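Gripper swap time! The narrow Rellach fingers are on both arms and wow, plate rims are a whole different game from blocks.

Plan is 40 picks per finger set, same dish rack, same plates. Na-rae Jeon picked the plates and she did not go easy on us - glossy, dark rims, one solid black.

Wrist cams plus the fixed view, dish rack day:
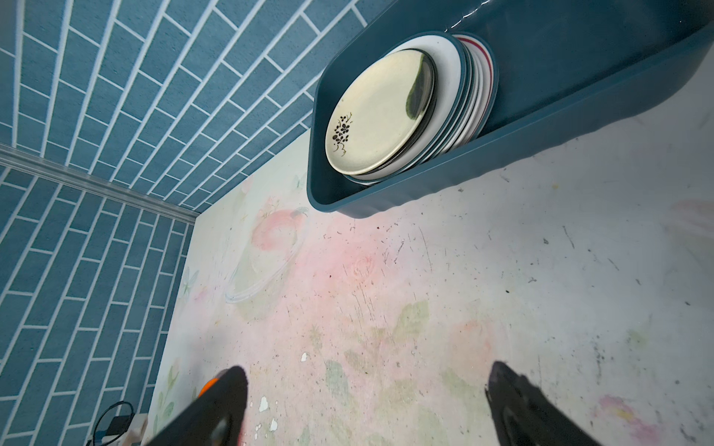
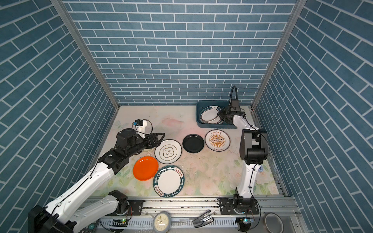
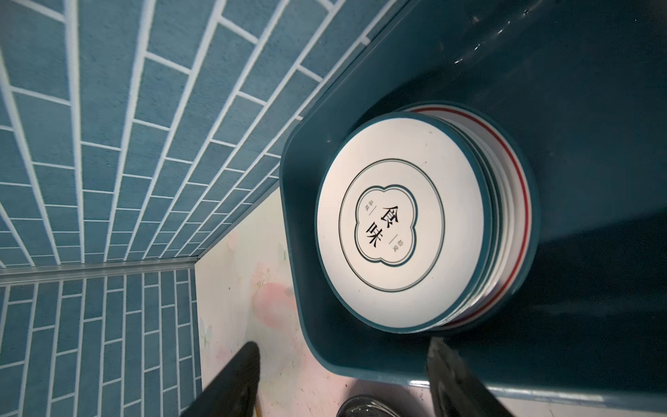 The wide Trirwood set is next. My bet is they're nicer on flat plates and worse in the rack, where the gaps are tiny. Malachy says I'm wrong. We'll see!

Also open to ideas for fingertip pads under 2 mm!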